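Housekeeping Basics — Unit 2 handout, cloths by color
R. Gatchalian, notes typed up by Dexter Catacutan

Last time: dusting order. Today: sorting cloths so kitchen ones never end up in the bathroom.

Color code we use (other places differ, check the wall chart where you work):
Blue — glass and general surfaces. Clear bin.
Green — kitchen. Round basket.
Pink — bathroom. Rectangular basket.

Start with the mixed heap. Pull one cloth at a time, shake it, look at both sides, then drop it in. Don't grab a handful, a blue will ride along inside a pink.
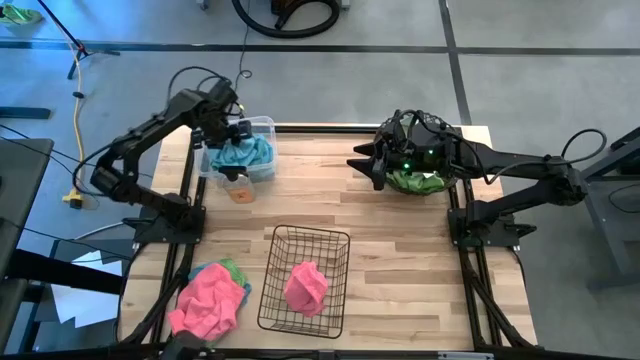 Folding comes later!! Crumpled is fine at this stage, sorting is all we grade. Anything torn or stained goes to Remedios, not in a basket.

Labels: some cloths still have the little white tag. Leave it on untill the first wash, it has the wash temp.

Two shades of green count as the same green. Same for light and dark blue. People lose time on this every term. 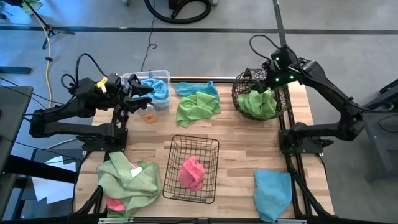

Bottles stay out of the containers, stand them next to the bin. Cap on. If one leaks on a clean cloth the cloth goes back to the wash — whole pile if it spread.

Washing: colors separate, no softener (it coats the fibers and they stop picking up dust). Up to 49 cloths per load in the Kirka machine, dont pack it tighter.

For next time: read the Trallon sheet on drying, and bring your own gloves. Sign-up for the practical closes 1 August 2021, room 658.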